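December 7, 2020

Picked up the tiles today!! Fifty of them, sage green with that wobbly handmade edge, and I have been in to look at them four times since tea. They're stacked in the hallway under an old towel and I keep lifting the corner like there's a cake under there.

The drive out to Vitgate was gorgeous, windows down the whole way, jacarandas dropping purple all over the road past Ashworth. I'd been dithering over the colour since September (the grey was cheaper, the blue was on sale, I very nearly went with the blue) and then I saw the green in proper daylight at Dendley and that was that. $625 for the lot, including the trim pieces and a bag of grout they threw in at the counter. The whole bathroom is sitting at $3951 now, which made me gulp a bit when I added it up, but the plumbing was the big one and that's paid for.

Had a go at laying out a row on the lounge room floor after lunch. If I start from the window side I get a skinny sliver in the corner, and if I start from the middle I get two nice even cuts, so middle it is. Drew it all up on the back of the Wesska catalogue and stuck it on the fridge. I do love this part, when it's all pencil lines and nothing has gone wrong yet.

Still haven't settled the toilet. Wall-faced would be so much easier to mop around, but the plain close-coupled one is a good deal cheaper and I quite like its honest old shape. And I want a paper holder with a little shelf on top, somewhere to put a candle or my phone.

Rain tonight, lovely on the roof. Peas need tying up tomorrow, and I must ring about the tile cutter before they close at noon.
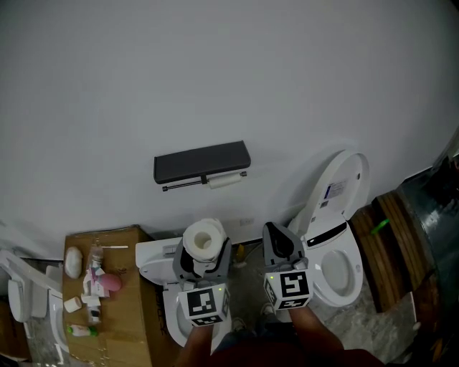
Which wall am I tiling first?
The one behind the basin, starting from the middle and working out to both corners.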